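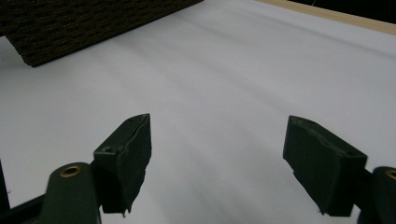 Week 3: What does a life-cycle claim tell you?

Reading before the tutorial: Yule, chapter 2, and the Riston kettle report (handed out last week). Bring the report with you. We will be marking it up.

Last week we took product labels at their word. This week we stop doing that. "Lower footprint" is a comparison with one half missing, and a good deal of the material you will meet in this course is written so that you don't notice the missing half.

1. The unit of comparison

Every life-cycle study picks a functional unit, meaning the job the product does. For a kettle it might be one litre boiled, or a year of boiling in an ordinary household. The choice sounds like bookkeeping. It decides a great deal of the result.

Take the Riston report. It says the new kettle has a 40 per cent lower footprint than the old model. Page 2 gives the unit as "per year of service life". The old kettle is given a life of 2 years and the new one 3. Nothing in the report shows that anyone tested either figure. If you set both lives to the same length, most of the saving goes. I did the sum on the back of the report and suggest you do it too before you read on.

2. Where the boundary sits

Cradle to gate stops at the factory door. Cradle to grave includes use and disposal. For anything that heats water, use usually swamps the rest, so a cradle-to-gate study of a kettle tells you very little about kettles. It may tell you something about the supplier of the steel.

Sqalli argues that gate-only studies are fair when two products behave the same way in use. I agree as far as that goes. But who has checked that they do? In the Plirano studies the sameness is assumed in a footnote, and the footnote cites an earlier Plirano study.

3. Recycled content

Watch for double counting. If the maker takes credit for using scrap, and then takes credit again because the product can be recycled at the end, the same benefit has been booked twice. There are respectable ways of splitting it. Ask which one was used. If the report doesn't say, treat the number as advertising.

"Recyclable" on its own means that somewhere a plant could process the material. Mackay's survey of council depots found that 53 per cent of the items labelled recyclable were turned away at the gate. It was a small survey in one region, and I would not lean on the exact figure — he doesn't either.

4. Who paid

Funding doesn't make a study wrong. It does tell you where to look first. Phuthong's habit is to read the assumptions before the findings, and to write down what she expects the result to be. She is seldom surprised.

For the tutorial

Find the functional unit in the Geddes flooring summary. It is there, but not where you'd expect it.

Change one assumption and work out the new result. Show your working.

Write a paragraph on whether you would let the original claim stand. "More research is needed" will not get marks.

Brannigan's reply to Sqalli is optional. It is bad-tempered and in places unfair, though the section on transport is worth your time.

Tutorial papers go in the box outside the department office by 5 pm on Sunday. The side door stays unlocked until then.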